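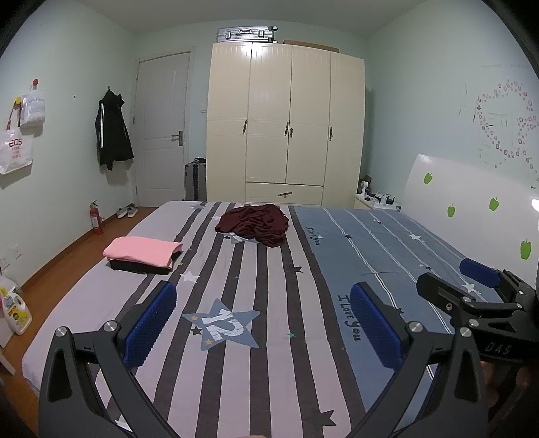
Gremisstead Newcomers' Club, Home and Household Group

My turn to write for the blog came in July, and I chose the subject of folding clothes on a bed, because it is what I do most evenings around 20:40 and I have opinions about it.

In the flat where I grew up we folded on the kitchen table. Here I have no table big enough, so the bed must do the work. I use the big one, with the star sheet. One half has gray and charcoal stripes and a light-blue star with the number 12, and the other half is blue and says "I Love You" to everybody who comes in. My friend Randa Akl says that a folding place should be plain, so that you find the socks. She is right about dark socks. On the charcoal stripes they disappear completely.

My method is simple. Finished things go to the left side of the bed, one on the other, the pink on the black, I do not sort by color at this stage. What is not finished stays up near the head of the bed in a heap. The dark red one is always the last, I don't know why I leave it so long.

After this comes the wardrobe, and I must say some words about it. It is tall and cream-colored, with four doors and one drawer at the bottom. I bought it second hand for 400 and two men from Preltby carried it up the stairs, with a lot of discussion. The drawer is for things that have no family: belts, one glove, the scarf from Pirjo Vuorinen. On top I keep the silver suitcase, lying flat, and a cardboard box beside it. The dark gray suitcase lives on the floor next to the wardrobe. I tried to put winter sweaters in a suitcase last year, and then I had to travel in March and took everything out again, so I don't recommend this.

The green apples on the headboard I get asked about at every visit. They are stickers. The pink and red circles on the wall are stickers also, and they hold very well on the mint paint. The pencil drawings between them I wanted to clean, but I tried with an eraser in one corner and it made a gray cloud, so I stopped. If somebody in the group knows a better way for painted walls, please write it in the comments.

Next month Walid Qudah writes about shoes in small hallways.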